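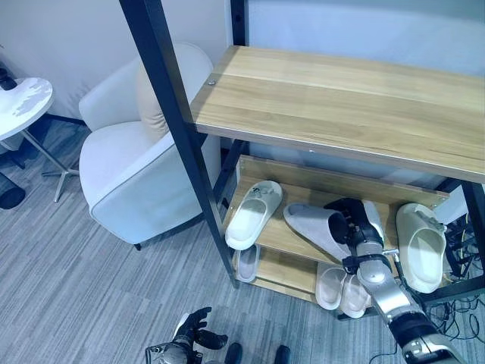

Entryways and Small Homes, Handout 6: the threshold

My favorite week! We're reading Margaritis on the entry hall, pages 28 to 61, and he's wonderful on how a few square feet can change the way a whole home feels. Look for his idea of the "pause," the spot where you stop being outside. Plenty of cultures mark it with a step, a mat or a change of floor, and I love how small the signal can be. 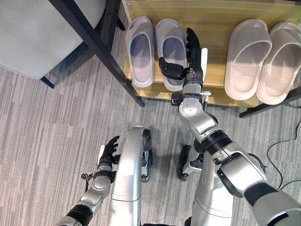

Does the pause need its own room?
A change in floor height or light is enough, and the Plasow apartments manage it with one low step.

Bring a sketch of your own entry, drawn from memory.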